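Chapter 4
Gathering Demonstrations

By the end of Chapter 3 you had an arm that could be driven by hand and a computer that could store what the arm did. Nothing had been learned yet. A learning system of the kind used in this book begins with no idea of what a grasp is, and it gets that idea from recorded examples. This chapter is about making those examples.

We call one recorded example an episode. An episode starts when the operator presses record and ends when the operator presses stop. In between, the software saves the joint positions, the gripper opening and a picture from every camera, all marked with the same clock. If the clocks disagree, the episode is of little use, and Section 4.2 covers how to check them.

The running task for the next three chapters is a simple one: take hold of a small plastic bottle on a plain table. It comes from the Brullon exercises, which were written for a two-arm bench, and we use the file layout from the Tomo recording package. Readers with other software will need to change the folder names and little else.
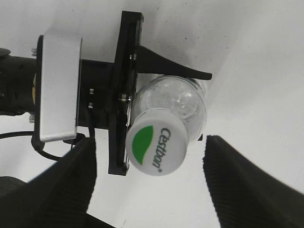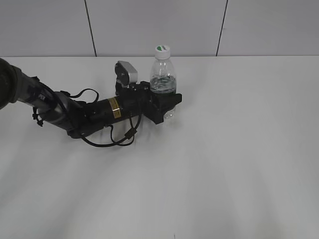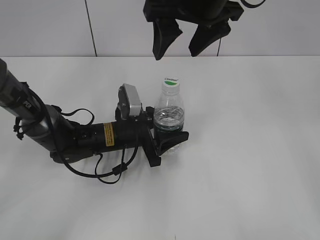
Views of the bottle task, with a black gripper at the bottle in each.

An episode is only as good as the views saved with it. A fixed camera shows where the arm is and how it approaches, but the gripper often covers part of the object. In the second and third views the lower part of the bottle is partly hidden behind the gripper, while the cap stays in plain sight. A wrist camera sees the fingers at close range and loses most of the table. Neither is enough alone for this task, and the Brullon exercises ask for both kinds in every episode.

Plan the set before you record it. Decide where the object may start, how far it may be turned, and which arm goes first. Write these choices on a sheet and keep the sheet with the data. A group at Rikasow recorded 800 episodes in December with the bottle placed by eye, and when they plotted the starting points nearly all of them fell in one small patch of the table. The trained system did well in that patch and badly elsewhere. They went back with a marked grid of 19 starting points and recorded again.

For a first set, 80 episodes will do. Record them in 4 blocks, and stop between blocks to play back a few at full speed. Look for dropped pictures, long pauses at the start, and cables that pull on the wrist. Do not delete an episode because the grasp was clumsy – mark it and keep it. Section 4.5 returns to marked episodes and what they are good for.

The operator's habits end up in the data too. Guerra's rule, which we follow here, is that one person records a whole block and signs for it. Two people may approach the same bottle from different sides, and a small set that mixes their ways can be hard to learn from. Larger sets can take the mixture, as Chapter 6 will show.

4.1 Setting Up the Recording Folder

Make one folder for each block and put the plan sheet in it before the first episode. Number the episodes in the order recorded, starting from zero, and do not reuse a number after a failed start.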